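Robotic Handling Lab
Unit 6: Comparing Grippers on Server Board Work
Handout revised 09/11/2023
Instructor: Lenka Vrabec. Lab sections: Seidu Ankrah and Prapai Boonchu.

Read this before you come to the lab. Sections 1 to 3 will be covered in the lecture. Sections 4 to 6 are what you need at the bench, so bring a printed copy or have it open on a tablet. Phones stay in the lockers as usual.

1. Purpose of the unit

In Unit 5 you picked up blocks and bottle caps. Those parts forgive a lot. A processor does not, and neither does the socket it sits in. In this unit you will compare two grippers on the same arm, with the same wrist camera and the same controller, doing the same job inside an open computer case. At the end you will write up which one you would choose and under what limits.

The two grippers are:

Ceder – linkage type. The fingers are driven through bars and pivots and swing as they close. Wide body, strong grip, good reach between parts at the finger tips but poor clearance farther back.

Hudec – parallel type. The fingers slide straight toward each other. Narrower body, shorter stroke, less force at the tips.

The arm runs on the Trukaveo controller in both cases. Do not change the speed profile between grippers. Last year one group did, and their numbers could not be used.

2. What the wrist camera can and cannot tell you

The camera rides with the gripper. The fingers are always in its view, and they always hide something. With the Ceder mounted, expect the lower middle of the picture to be gripper and little else. Whatever you need to line up with has to be read from the parts of the board that are still showing.

For this reason we register the pose from fixed features near the upper part of the view. Good features are ones that do not move, have a clear outline, and differ from their neighbors. The round battery is a good one. The ends of the memory slots are good when the latches are light in color, and less good when they are black. Printed labels help a person at the screen, but the feature matcher on the Trukaveo does not read text, so do not count on them.

The memory bank is a common source of error. The slots look alike, and the matcher can lock on one slot too high or too low and report a good score anyway. Always check the slot label by eye before you accept the match. On a two-processor board the labels also carry the processor number, and DIMM0_CPU0 and DIMM0_CPU1 are different slots. 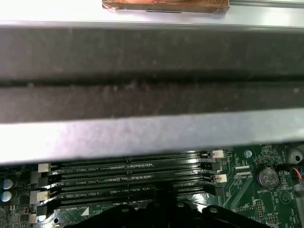

3. Clearance

Before any motion below the rim of the case, work out the clearance on paper. You need three widths: the finger tips, the widest part of the body, and the opening you are going into. The tip width is the number in the data sheet and the one students like to quote. The body width is the one that causes trouble.

Chassis rails and overhanging ledges are the first thing to look for. A gripper that comes straight down will pass a rail that a tilted gripper will hit. If your approach is tilted, draw it from the side and mark the lowest point of the body at every stage.

Next, look at tall parts next to the socket. Capacitors and chokes stand close to the processor on most boards, and the outer side of a swinging finger may touch them while it opens. The Ceder needs more room to open than to close. Plan the release as carefully as the grasp.

Cables are the last item. They move, so a drawing made on Monday may be wrong by the time your section meets. Check them again at the bench.

4. Procedure A: approach and grasp

The retention frame must be open before you try to lift the processor. If you are only practicing the approach, it may stay closed, but then set the grip force limit to zero and do not close the fingers.

Step 1. Home the arm and confirm the gripper name on the controller screen matches the one mounted.

Step 2. Move to the high viewing pose. Run the matcher and write down the score and the slot label you checked.

Step 3. Lower to the near pose. Stop. Look at both finger tips and compare their distance from the two sides of the processor.
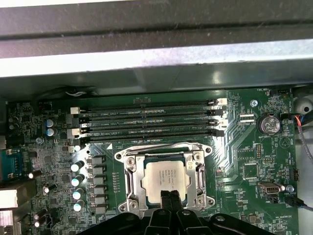
If one tip is closer than the other, correct sideways at this height. Corrections made after contact drag the part, and dragging is the most common way to bend a contact. Groups that skip the stop at the near pose usually find this out during the lift.

Step 4. Lower to grasp height at the slow setting.

Step 5. Close at the force given on the bench card. Wait for the controller to report a steady value before lifting.

Step 6. Lift straight up until the processor is clear of the socket frame. No rotation and no sideways motion until then.

With the Hudec, Step 4 needs extra care. The shorter fingers bring the body closer to the board, and the camera sits lower too, so the picture goes out of focus sooner. Mỹ Vương has written a short note on refocusing, which is in the course folder under Guvstead. (Guvstead is the name of the bench setup, for those who joined late.)

5. Procedure B: placing the processor

Placing is harder than lifting. During the lift, the socket has already put the part in the right place and angle for you. When placing, you have to supply both, and the gripper is in the way of the view.

The load plate has to be up and the lever out of the path before you start. Check the lever a second time. It is thin and easy to miss against the board.

Watch the tilt. A linkage gripper may hold a flat part firmly and still hold it at an angle, with one edge higher than the other. Judge the tilt from the edge you can see, then compare it with the socket frame behind it. Glare on the top face of the part makes it useless for judging angle, so use the edges only.

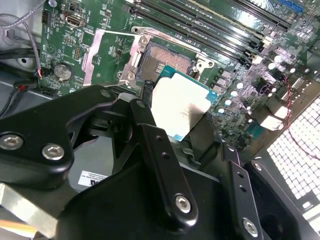 A small tilt can be taken out by turning the wrist. A large one means the grasp was off center, and the right move is to go back, set the part in the tray and pick it up again. Do not try to press the part level against the socket. The contacts are not a stop.

Record the following for each trial: gripper, trial number, match score, tilt before correction, tilt after correction, number of retries, and whether you stopped the trial yourself. A trial you stopped counts as a valid result. Write down why you stopped.

Trial files are numbered automatically. The controller log holds up to 2000 entries and then overwrites the oldest, so export at the end of your session. If your file is numbered 1236, that is the demonstration run and should not be in your data.

6. Writing up

The report is due at the start of the next unit. Keep it to 2 pages plus the table. State which gripper you would pick for lifting and which for placing. They do not have to be the same one. Give the clearance figures you worked out in Section 3 and say whether they held up at the bench.

Matěj Jelínek's group in May argued for the Ceder on lifting and the Hudec on placing, and lost marks only for leaving out their stopped trials. Their report is in the folder if you want to see the expected level of detail. Please do not copy the table layout, as the columns have changed.

Questions to think about before the session:

Would a second camera fixed to the case help more than a narrower gripper?

Which feature would you use for matching if the battery were hidden?

How would you detect tilt with no view of the upper edge at all?

Reading: course notes, chapter on finger geometry, and the Trukaveo manual, page 99, on force limits.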